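## Skergate 40: retries, queues and the approvals table

Release 40 of Skergate goes to hosted tenants in February. Sites running their own servers can take it from the usual download area once the hosted roll-out has finished. Most of the work is in the approvals engine, and administrators should read the section on queue limits before upgrading.

Until now an approval step that failed to write back to the source system was retried at a fixed interval until someone stopped it. Brustano reported a case in which one locked record produced 2,204 log entries overnight. Steps now back off after each failure and are parked after the sixth. A parked step appears in the Held list with its last error code, and can be released by anyone with the Process Owner role. 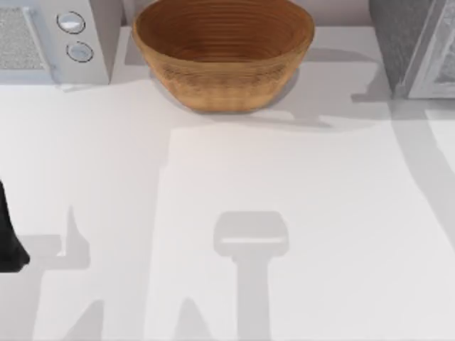
*By Pichit Phromma | Product notes*

The default queue limit has been set at 2,000 open items per process. Earlier releases had no limit, and performance dropped once the approvals table grew large. Ledesma had 2,262 open items in a single purchase order process when we tested their upgrade — the installer does not delete or close anything over the limit, but new items wait outside the queue until the number falls. The limit can be changed under Settings > Engine > Queues. A restart of the engine service is needed.

Two smaller changes:

- Delegation rules now accept an end time as well as an end date. Existing rules keep their end date and expire at midnight, server time.
- The Jovwood connector no longer trims leading zeros from supplier codes. Any mapping that adds the zeros back should be removed, or codes will be padded twice.

The old form designer is still included in this release. It opens forms read-only, and changes must be made in the new designer. Forms with nested repeating tables convert on first save, and the earlier version is kept in the form history.

Known issue: the Held list does not refresh by itself when a step is released from another session. Reload the page. A fix is planned for the next maintenance build.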